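Acceptance checklist with comments: Grevano two-arm tabletop package, Reltum simulator build
Trial copy reviewed 11/22/18
Status marks: OK / OPEN / FAIL. Comments are ours. The seller's answers are in the Yorath ticket log and I have not repeated them.

We were asked whether the package is good enough to replace bench time for pick and place training. The brochure says yes on every page.
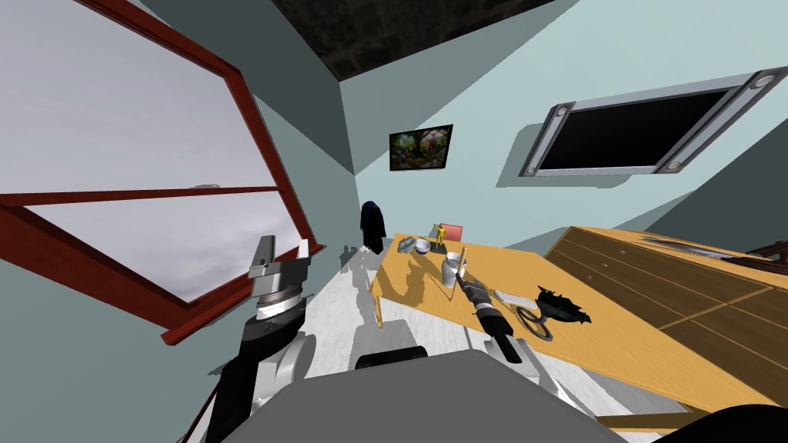
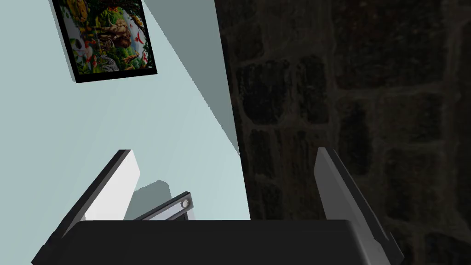 Both from the furnished room that ships with the trial.

Section 1. Room and props

1.1 Room loads without missing textures. OK
Walls, window and wall pictures all draw. The dark stone wall looks good. I would trade it for better documentation.

1.2 Tabletop has a mix of object shapes. OK
Bowl, cup, scissors, figurine, a card standing on edge. Fair mix. Scissors are the one I care about, and the manual gives no grip settings for them.

1.3 Object weights listed. FAIL
The sheet lists 40 props and gives weights for none of them. The seller says the values are "realistic." Send the numbers.

1.4 Loose items can be removed or locked. OPEN
Works from the menu. Does not work from a script, where we need it.

Section 2. Arms

2.1 Arms stop before touching each other. OPEN
The stop is on by default in the menu and off by default in the script. Pick one. A trainee who learns on the first setting will get a nasty surprise on the second.

2.2 Reach limit matches the data sheet. FAIL
Data sheet says 700 mm. The settings file says 600. Asked twice which is right and got a link to the brochure.

2.3 Emergency stop halts both arms. OPEN
The button halts them. What happens to a held object, such as the thin stick in the right gripper, is not written down anywhere. On a real bench that question comes first.

Section 3. Grippers

3.1 Finger opening can be read while running. OK
Value shows on screen and in the log.

3.2 Grip force limit can be set. OPEN
There is a slider marked 0 to 55 with no unit. Could be newtons, could be percent. Do not sign off on this line until it says.

3.3 Close-up gripper view is useful for checking a grasp. OPEN
Wide open, both fingers show clearly with the space between them. The palm housing takes up a lot of the bottom of the view, and I want to see a small part gripped low before I call this useful.

Section 4. Service and paperwork

4.1 Support plan. FAIL
The Skimon plan covers "guided onboarding." Nothing about response times or who fixes a bad build.

4.2 Safety claims backed by tests. FAIL
"Proven to cut bench accidents" appears in the brochure. No test report came with it. Strike the line or send the report.

4.3 License allows more than one seat during trial. OK

Overall: do not buy yet. Extend the trial through the end of November if it costs nothing. Recheck 2.2, 2.3 and 3.2 first. No hours on this package count toward bench sign-off until those three are closed.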